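House rules for robots that stack shelves

By the time I got to the Taleck test shop in Gralley it was nearly four in the afternoon, and the kettle had been on twice. I'd come to read a rule book, which I know sounds like a dull day out, but stick with me!

The rule book belongs to Avatow, a small outfit that writes working practice for shops thinking of letting a robot arm near their stock. Version one ran to 82 pages. The new draft is a good deal thinner, and the bit everyone argues over is the page on grippers. How hard may a robot squeeze a bottle? Who checks the fingertips, and when? Does a bottle that's been dropped and caught go back on sale? (Avatow says no. The shop people I met say it depends who's looking.)

My favourite rule is the one about the gap. Before each shift, someone has to open the fingers, look between them and sign to say there's nothing stuck there. It takes less time than finding a pen. Taleck's log had 1,867 of these checks in it when I visited, and I spent a happy half hour reading the scribbles in the margins -- "label glue again", "bit of cap", and once just "yuck".

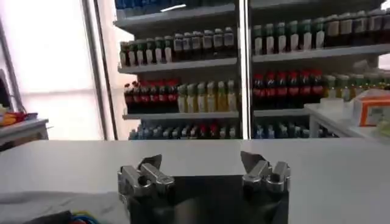 Fingers apart, with the drinks shelves behind.

The drinks aisle gets a chapter to itself. Bottles go in tight rows, and a gripper needs room either side of whatever it's after, so the draft asks shops to leave a finger's width at the end of each group. Shopkeepers hate this. Grasso, a chain that has been trying the rules since April, reckons it would lose 810 bottles' worth of space in its biggest branch, and it has said so in a rather long letter.

I can see both sides. I've worked a till, and I know what an empty bit of shelf does to a manager's mood. But I've also mopped up cola, and I'd take the gap.

Then there's the tidy bench rule, which covers cloths, tools and cables, and which I plan to pin up in my own kitchen. Comments on the draft stay open for another month. Avatow has had 3,000 so far, plenty of them about that finger's width.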